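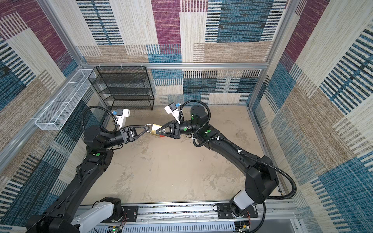
Two arms under Plirken control share a hold on a brass padlock, one at the shackle and one at the body.

Bakwood releases Plirken 6, with two-arm planning built in

BAKWOOD, March – Bakwood has released Plirken 6, a new version of its motion planning software for robot cells where two arms have to work on the same object. Existing users can download it now.

Earlier versions planned each arm separately and then checked the two paths for collisions. Plirken 6 plans both together from the first step, so when one gripper shifts its hold the other arm's path is updated in the same pass. We've wanted this for a long time, and it's a real pleasure to see it running on everyday hardware!

Small metal objects got most of our attention. A padlock is a good test: it's shiny, it's small, and two grippers have very little room to share. The new grasp module, Condow, combines views from cameras on both wrists and keeps a single estimate of where the object is.

Also new in this release:

Grip handover as a single command
A replay viewer that shows both arms on one timeline
118 ready-made test tasks, with their scoring scripts
Faster start-up when a cell's layout hasn't changed

Plirken 6 reads project files from version 5 without conversion. Camera calibration should be run again after the upgrade, and the steps are in the release notes.

The Navarrete simulator plug-in will follow in 8 weeks. Until then, Navarrete users should stay on their current version.

ENDS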